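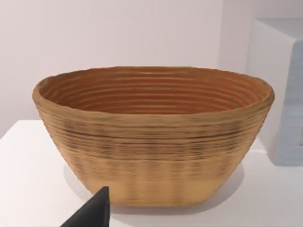
Why does paprika lose its red color in the jar?

The red comes from carotenoids, and carotenoids break down when they meet oxygen, light and heat. Grinding makes it worse because a powder has so much more surface than a whole pod. A tin of paprika kept next to the stove goes brick colored, then brown, and the smell fades along with it.

Food Ingredients, Unit 2: Natural Colors from Plants
Handout prepared by Vasylyna Bilyk

Last time we finished with sugars and browning. Today is color, my favorite part of the whole course, and I hope some of you will catch the bug too!

The four families

Almost every plant color you will meet in a food plant belongs to one of four groups. Learn these well, they come back in every lab.

Carotenoids. Yellow, orange, red. Annatto, paprika, carrot, tomato. They dissolve in fat and hardly at all in water, so a straight paprika extract dropped into a soft drink floats up as an oily ring. To get it into a drink you need an emulsion.

Anthocyanins. Red, purple, blue. Black carrot, red cabbage, elderberry, grape skin. They dissolve in water and they change with pH, which makes them wonderful to play with and a headache to sell. Red cabbage is pink in lemon juice, purple near neutral, and blue to green once you stir in baking soda.

Betalains. Mostly beet. A gorgeous pink that stays put across the pH range of most foods, but heat knocks it down fast. Fine in ice cream and yogurt, poor in a baked cake.

Chlorophylls. Green, of course. Acid and heat pull the magnesium out of the middle of the molecule and you get olive drab. Think of canned peas next to fresh ones.

Extract or juice?

A color can be pressed out (beet juice, concentrated) or pulled out with a solvent (paprika oleoresin). The solvent has to suit the pigment: oil or an organic solvent for carotenoids, water or acidified water for anthocyanins. After that the solvent is removed and the extract is standardized, meaning diluted until every batch has the same strength. Please don't skip this word in your lab reports. Two crops of paprika are never the same red, and a customer who orders in January expects what they got last time.

Worked problem

The Clellereck sample is a paprika extract. Our bench batch of sausage seasoning weighs 3771 g and the recipe calls for 38 g of extract. What is the percentage?

38 divided by 3771, times 100, gives 1.01 percent.

Now try it yourselves with the Temach batch, 1384 g, at the same percentage. Show the units all the way down!

For the lab

Bring red cabbage, chopped fine, and a lab coat you don't love. We'll make the indicator strip first, then split up: one bench heats beet juice, the other puts paprika powder under the lamp. Write down the color before you start, against the printed chart and in the same light every time. "Reddish" will not get you marks.

Reading: Vaughan, the chapter on pigments, and the Lukik notes on emulsions (skip the part on gums, we get to that in Unit 3).

Revised August 2, 2020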